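Larnudeck table setting set

README, last touched 23rd March

What's in here

Recordings of people setting and clearing a small table. Bowls, mats, spoons, chopsticks, a few cups. 223 recordings total, 72 of them with chopsticks. Started in December at the Trevville rooms, still going. Jozef Koster did most of the sorting, Kristof Dewulf wrote the labels. Complain to either.

Folders

setting/ - things go onto the table
clearing/ - things come off
swaps/ - one item traded for another, rest stays put
leftovers/ - not sorted yet, use at your own risk

File names go task, table, running number. The running number starts at 3059, left over from an older project, don't read anything into it. Gaps in the numbers are fine too, those are recordings we threw out.

Items

Bowl: cream-white ceramic, thick rim, shallow. Label is "bowl_cream".
Mat: round, sage green, goes under the bowl. "mat_green". Wider than the base of the bowl, so both should show up in your masks.
Spoon: metal, silver bowl end, long thin dark handle. "spoon_dark".
Chopsticks: long, brown wood. Labeled as a bundle when they lie together ("sticks_bundle"), one by one only once they get separated. Please keep it that way if you add labels, mixing the two styles was a real mess to clean up.

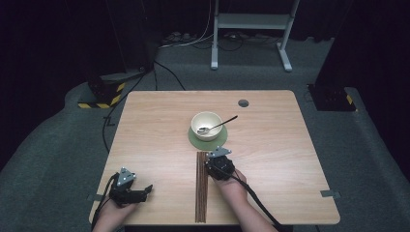
Bowl on green mat, spoon in bowl, chopsticks bundled below.

The spoon counts as "in bowl" even when the handle sticks out past the rim. We argued about that one. If it leans on the bowl from outside it's "on table". Chopsticks are "below mat" when they are on the near side, "beside mat" when left or right of it. Near side always means nearest the person.

Known problems

- Van den Broek batch (20 recordings) has the old spelling "matt_green". Search and replace works.
- Some clearing recordings stop before the mat is gone. Marked "partial" in the notes column, mostly.
- Pillinetti cups come in two sizes but only have one label. Will fix.
- Light wood table and pale bowl are close in color, automatic outlines drift at the rim. Check by hand if you need clean edges.
- Left/right got flipped in a handful of the early label files. Kristof has the list, ask him befor using anything from December.

Adding to it

Put new stuff in leftovers/ first, with a one line note saying what's on the table at the start and at the end. Don't rename existing files. Jozef moves them over when he gets to it.

To do: cup sizes, the notes column, a proper chnagelog.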